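Geltari Pumphrey 60 Trail and Stream Pack

If you're the kind of walker who stops every few minutes to look under a log or watch a heron work the shallows, the Pumphrey was made with you in mind. It's a day pack for slow outings, the sort where you leave after breakfast meaning to go 2 miles and come home at suppertime with muddy knees and a pocketful of acorn caps.

The main bag has a wide top opening, so you can get at your lunch without digging past your rain jacket, and the side sleeve takes a field guide or a folded map. We've kept the straps soft and broad (our older Bredura pack had narrow ones, and plenty of you wrote to tell us so!). The belt adjusts to 60 inches and fits nicely over a winter coat.

Weight limit: 70 pounds
Colors: moss, slate
Price: $100

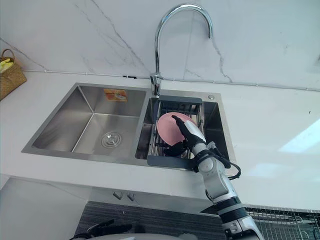
The Derkus rain cover is sold separately and tucks into the bottom pocket, where it stays out of the way until the sky turns on you. Orders placed now ship with the new buckles, and the slate color will be back in stock in May. Wash by hand with mild soap and hang in the shade to dry.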